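Lista de comprobación previa a la jornada de puertas abiertas
Célula de vaciado de cajas, nave Visser
Edición: agosto
Expediente: 3509
Revisa: Shiyu Yu
Segunda revisión: Sarmīte Lapiņa

Claves: C = conforme. NC = no conforme. CO = conforme con observación. NA = no aplicable.

Alcance. La revisión cubre la célula KUKA de recogida de objetos variados, el pasillo de visitas y la mesa de preparación. Quedan fuera el almacén de Flindovmont y la línea de paletizado, que no entran en el recorrido.

1. Acceso y circulación de visitantes

1.1 Pasillo señalizado en suelo desde la puerta norte hasta el punto de observación: C.

1.2 Aforo en el punto de observación limitado a 20 personas por pase: CO. El cartel colocado en la puerta norte conserva el aforo del año anterior. Sustituir antes del primer pase.

1.3 Cinta retráctil a la distancia fijada en la evaluación de riesgos: C. Medida tomada con el brazo en extensión máxima.

1.4 Salida de emergencia despejada: NC. Dos palés de material promocional de Zostent ocupaban parte del paso a las 8:40. Retirados a las 9:15. Comprobar otra vez la mañana de la visita.

1.5 Menores: acceso solo con adulto responsable, sin pasar la cinta. C.

2. Paradas y enclavamientos

2.1 Seta de emergencia del armario: pulsada y rearmada, corta potencia. C.

2.2 Seta de emergencia del puesto del presentador: C.

2.3 Enclavamiento de la puerta de la célula: C. Apertura en modo automático, parada inmediata; el rearme exige confirmación desde fuera.

2.4 Pulsador de validación de la consola: CO. Funciona en sus tres posiciones, pero el recorrido está duro. Solicitado recambio. No condiciona la demostración, que se hace íntegra en automático.

2.5 Baliza luminosa visible desde el punto de observación: C. La luz ámbar se distingue mal con el portón abierto. Mantener el portón cerrado durante los pases.

3. Brazo, cableado y pinza

3.1 Apriete de la brida de la herramienta: C. Llave dinamométrica con calibración en vigor.

3.2 Mazos exteriores de cable: CO. Los cables amarillos y negros van sujetos con bridas negras y hacen un bucle amplio junto a la cubierta naranja. Repetir la inspección visual con el robot parado entre pases y anotar cualquier roce.

3.3 Tubos finos junto a la pinza: CO. En la posición baja los extremos quedan cerca del fondo de la caja. No reducir la altura mínima programada para ganar alcance, aunque una pieza plana se resista.

3.4 Velocidad limitada por parámetro en el programa de demostración: C. El programa Stasis 4 es el único autorizado para la jornada. El programa de ensayo queda bloqueado con contraseña.

3.5 Límites de ejes cotejados con la hoja de puesta en marcha: C.

3.6 Posición de reposo alcanzable desde cualquier punto del ciclo: C. Probada desde cuatro puntos, uno de ellos con la pinza dentro de la caja.

4. Cajas y objetos de la demostración

4.1 Fijación de las cajas grises: CO. Hay sargentos junto a la caja trasera. Verificar el apriete al principio y al final de la mañana.

4.2 Estado interior de la caja delantera: C. Arañazos y marcas de desgaste en fondo y paredes, sin efecto sobre el uso. Pasar la mano con guante por el borde superior para descartar rebabas.

4.3 Surtido de objetos: CO. Se mezclan juguetes y artículos domésticos. La muñeca con ropa verde azulada es el objeto más irregular del lote, por las extremidades y por la tela. El objeto azul de formas angulosas y la botella alargada ofrecen superficies más definidas. Si el presentador prefiere un primer ciclo sencillo, que empiece por uno de estos dos.

4.4 Ausencia de vidrio, pilas sueltas y líquidos en el lote: C. Lote vaciado y revisado pieza a pieza en la mesa de preparación.

4.5 Reposición de objetos durante la visita: solo con la célula parada y la puerta abierta. C. El presentador no entra; entra el técnico de turno, con la llave en el bolsillo. 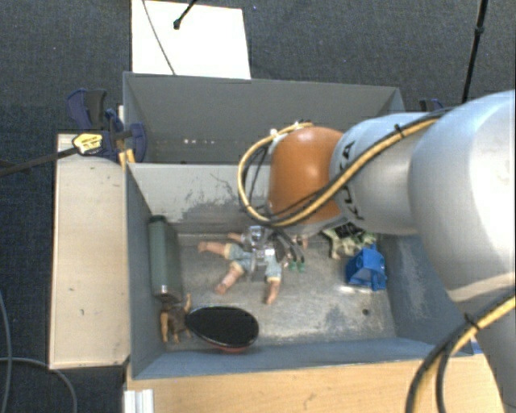 Sarmīte Lapiņa no da por cerrado el apartado 4. Pide que la demostración incluya también un agarre fallido, explicado en voz alta, y recuerda que en la visita anterior el público interpretó cada reintento como una avería. Propone además que el presentador anuncie el número máximo de reintentos antes de arrancar, de modo que la parada por límite no sorprenda a ningún grupo.

Respuesta del revisor: aceptado el anuncio previo. El fallo no se provoca. Si ocurre, se explica. Se incorpora al guion como punto 5.3.

5. Guion de la demostración

5.1 Duración del ciclo completo ajustada al pase: C. Ensayo cronometrado en 21 minutos, preguntas incluidas.

5.2 Texto de seguridad leído antes de mover el robot: CO. El texto es correcto pero largo. Suprimir el párrafo sobre historia de la empresa y dejarlo para el final.

5.3 Anuncio de reintentos: pendiente de redacción. Responsable, S. Yu.

5.4 Micrófono inalámbrico: NC. Cortes repetidos junto al armario eléctrico. Usar el de cable. El cable no cruza el pasillo; se lleva por la pared.

5.5 Fotografías: permitidas desde detrás de la cinta, sin flash. El flash ha dado lecturas erróneas de profundidad en los ensayos. Añadir pictograma en el punto de observación.

5.6 Preguntas sobre precios o plazos: remitir al mostrador de Zostent.

6. Orden y limpieza

6.1 Suelo de la zona de visitantes sin cables sueltos: C.

6.2 Mesa de preparación sin herramienta al alcance del público: CO. Se deja un juego de llaves Allen para ajustes, en cajón cerrado.

6.3 Extintor en su soporte, precinto intacto: C.

6.4 Botiquín: CO. Faltan apósitos medianos. Repuestos solicitados.

7. Resultado

Dos no conformidades (1.4 y 5.4). La primera, corregida durante la revisión y sujeta a nueva comprobación. La segunda, resuelta con medio alternativo.

La célula puede mostrarse en funcionamiento con las condiciones anotadas en 1.2, 2.5, 3.3 y 4.1. Si cambia el programa, la herramienta o el lote de objetos, esta lista pierde validez y se repiten los apartados 2, 3 y 4.

Pendientes antes de abrir puertas:
Cartel de aforo (1.2)
Pictograma sin flash (5.5)
Texto de reintentos (5.3)
Apósitos (6.4)

Copia en el armario de la célula y en recepción.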